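2018-06-23, bench notes, gripper and wrist camera

Second round with the two grippers on the small arm. The question is still whether we stay with the Ondis fingers or go over to the Drukadora pair before the September build. Both use the same flange, so the swap is quick. Controller is the Hao unit with the old firmware. I left every setting alone this time so the two sets of numbers can be compared.

Wrist camera views, dark fingers at lower right in both:

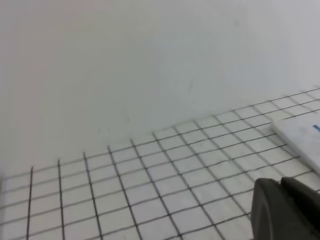
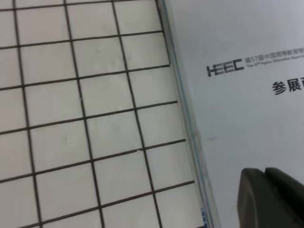

Italo Bassi thinks I am putting too much weight on the finger shape and not enough on the camera. His point was that a gripper which closes well is no use to us if the wrist view loses the tips in the last part of the approach, and he would sooner lose a little grip force than lose sight of the contact. He also asked for the approach to be run at half speed before anyone blames the hardware.

Fair enough, so I ran it both ways.

## Full speed

- Ondis: 50 tries, 2 drops. Both drops were on the thin card, picked from the corner.
- Drukadora: 50 tries, no drops, but it pushed the card along before closing more often than I liked. I did not log how often. Should have.

## Half speed

Only had time for 20 tries each. No drops with either. The Drukadora pair still pushes the card a little, which makes me think the pads touch down unevenly. One pad may be seated higher than the other. I took it off and put it back on and saw no difference by eye.

## Camera

Fingers stay in the same corner of the view the whole way, so masking them out is simple. Focus is the weak part. Close to the lens the fingers go soft, and the tip position we get from the view jumps around from one reading to the next. I would not trust it for the last bit of the approach. The Flovville mount would let us move the camera back and tilt it, at the cost of more weight on the wrist.

Exposure is on auto and should be fixed. With so much white in view it keeps hunting – I set it by hand near the end and the grid lines were much easier to pick up.

## Controller

Stopped once, on try 51 of the Ondis set (a spare run, not counted above). Error was a lost reply from the gripper. I reseated the connector and it cleared. Juniper Kowalczyk had the same fault on the other arm, so it may be the cable type.

## To do

- Measure pad height on both Drukadora fingers
- Repeat half speed with the full 50
- Log card movement before closing
- Fix exposure and write the value on the mount
- Try the Flovville mount with the Ondis fingers first
- Swap the gripper cable and keep the old one for Juniper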